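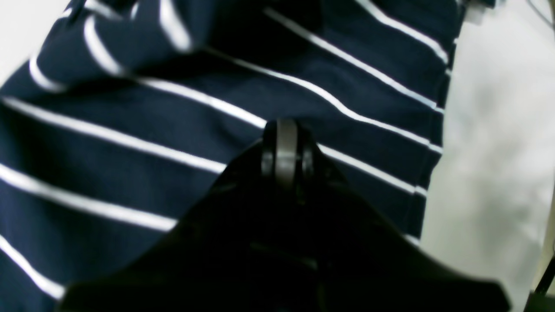

The gripper's roller tip at the striped fabric.

Ritu Tyagi lights up when she talks about folding. Her student team, Kusteo, has spent 7 weeks teaching an arm to handle clothes – and she loves every snag! "A box keeps its shape," she says. "Cloth never does, so you're always learning."

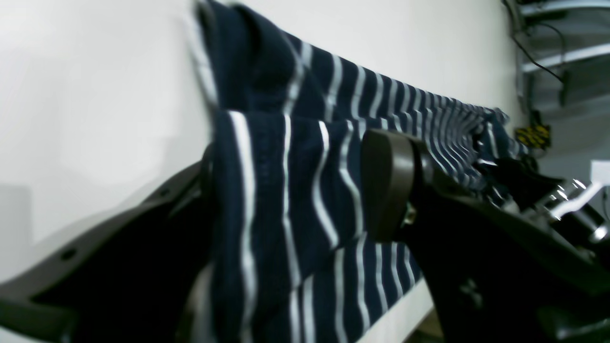 Navy knit pinched between two fingers.

Teammate Mandla Rampersad wrote the grasp code. "I'm on version 20," he says, grinning. "Come see us in May!"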